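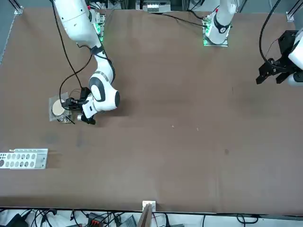

2 Planung und Beschaffung

Bevor die erste Schraube gedreht wird, lohnt sich ein ruhiger Nachmittag mit Maßband, Tabellenkalkulation und einer Kanne Kaffee. Dieses Kapitel führt durch die Beschaffung einer zweiarmigen Tischzelle für den Laborbetrieb, so wie wir sie am Standort Losen planen und betreiben. Es richtet sich an Arbeitsgruppen, die zum ersten Mal ein solches System beantragen. Wer schon eine Zelle Avholm betreibt und nur erweitern will, kann bei 2.3 einsteigen.

Stand: 2026-06-16

2.1 Aufgabe festlegen

1. Schreiben Sie die Handgriffe auf, die die Arme übernehmen sollen. Nicht »Probenvorbereitung«, sondern: Stativ abstellen, Drahtnetz auflegen, Becherglas darunterschieben.

2. Markieren Sie die Handgriffe, die zwei Arme gleichzeitig brauchen. Bleibt die Liste leer, genügt ein Arm, und das Budget atmet auf.

3. Notieren Sie zu jedem Gegenstand Durchmesser, Gewicht und Material. Ein Zweifingergreifer kann erstaunlich viel, aber glattes Glas und dünne Bleche stellen andere Ansprüche an die Fingerbeläge als ein Kunststoffgestell.

4. Legen Sie fest, wer die Abläufe einrichtet und wie viele Stunden pro Woche dafür frei sind. Diese Zeile fehlt in fast jedem Antrag, den wir zu sehen bekommen!

Hinweis: Planen Sie die erste Aufgabe bewusst klein. Ein sauber laufender Ablauf mit drei Gegenständen macht mehr Freude als ein halbfertiger mit zwölf, und er überzeugt auch die Leute, die über die nächste Ausbaustufe entscheiden.

2.2 Tisch und Stellfläche

1. Messen Sie den Raum einschließlich Türbreite und Aufzug aus. Die Tischplatte kommt am Stück.

2. Rechnen Sie für den Tisch eine Tiefe von mindestens 900 mm. Weniger geht, doch dann kommen sich die Ellenbogen der Arme ständig in die Quere.

3. Wählen Sie eine matte Oberfläche. Glänzende Platten spiegeln die Deckenleuchten, und die Kameras sehen dann Dinge, die es gar nicht gibt.

4. Lassen Sie die Bohrungen für die Montageplatten vom Tischlieferanten setzen. Die Bohrschablone liegt dem Angebot von Retero bei.

5. Prüfen Sie die Tragfähigkeit des Bodens, falls die Zelle in einem oberen Stockwerk steht.

Vorsicht: Der Schwenkbereich endet nicht an der Tischkante. Halten Sie ringsum einen Streifen frei, in dem während des Betriebs niemand steht, und tragen Sie ihn schon im Raumplan ein.

2.3 Zubehör und Laborgerät
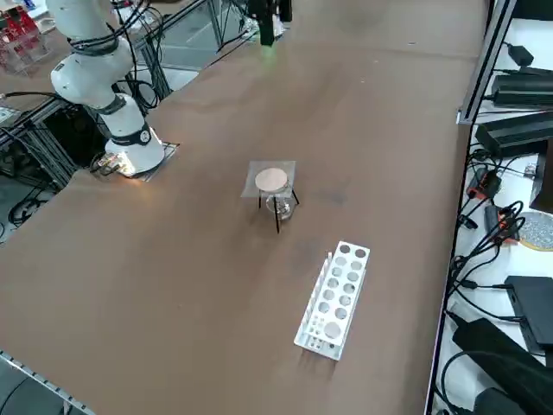 Beim Zubehör wird am häufigsten zu knapp kalkuliert, und dabei ist es der schönste Teil der Liste, denn jetzt bekommt die Zelle endlich etwas zu tun. Beginnen Sie mit dem Gerät, das ohnehin im Schrank steht. Ein schwarzer Dreifuß mit Drahtnetz, ein Becherglas darunter und ein weißes Reagenzglasgestell daneben ergeben schon eine vollwertige Übungsaufgabe — bestellt werden muss dafür meist nur Ersatz. Schaffen Sie zerbrechliche Teile mehrfach an und bleiben Sie bei einem Modell, damit die eingelernten Greifpunkte weiter passen.

1. Legen Sie eine Stückliste mit drei Spalten an: vorhanden, zu bestellen, Reserve.

2. Bestellen Sie 2 Sätze Greiferfinger pro Arm. Ein Satz ist im Einsatz, der andere liegt griffbereit in der Schublade.

3. Nehmen Sie Fingerbeläge als Verbrauchsmaterial auf, nicht als Investition. Das erspart Rückfragen aus der Buchhaltung.

Hinweis: Offenes Feuer und Heizplatten gehören nicht in die erste Ausbaustufe. Üben Sie mit kalten, leeren Gefäßen und holen Sie für alles Weitere die Freigabe der Arbeitssicherheit ein.

2.4 Strom, Kabel, Ablagen

1. Zählen Sie alle Netzteile zusammen: Arme, Greifer, Kameras, Rechner, Beleuchtung. Wir kommen auf 7 Steckplätze, bevor das erste Messgerät dazukommt.

2. Sehen Sie neben dem Tisch ein eigenes Fach für Netzteile vor. Es darf ruhig großzügig ausfallen.

3. Bestellen Sie Kabel eine Länge größer als gemessen. An den Armen brauchen sie eine Schlaufe, die auch bei gestrecktem Ellenbogen nicht spannt.

4. Beschriften Sie beide Kabelenden, und zwar vor dem Einziehen.

Vorsicht: Kabel nie über die Arbeitsfläche führen, wenn dort gegriffen wird.

2.5 Budget und Zeitplan

1. Teilen Sie die Kosten in Arme, Tisch, Sensorik, Zubehör und Einrichtungszeit auf.

2. Setzen Sie für die Bindefrist der Angebote 30 Tage an und sammeln Sie alle Angebote in derselben Woche ein. Sonst vergleichen Sie Preise, die nie gleichzeitig gegolten haben.

3. Reichen Sie den Antrag bis April ein, wenn die Zelle zum Wintersemester stehen soll.

4. Tragen Sie Wartung und Software Gazi als laufende Posten ein, getrennt vom Kaufpreis.

Sobald die Bestellung bestätigt ist, geht es in Kapitel 3 mit dem Aufbau weiter. Die Verpackung der Arme bitte aufheben, sie wird für den Rückversand im Servicefall gebraucht.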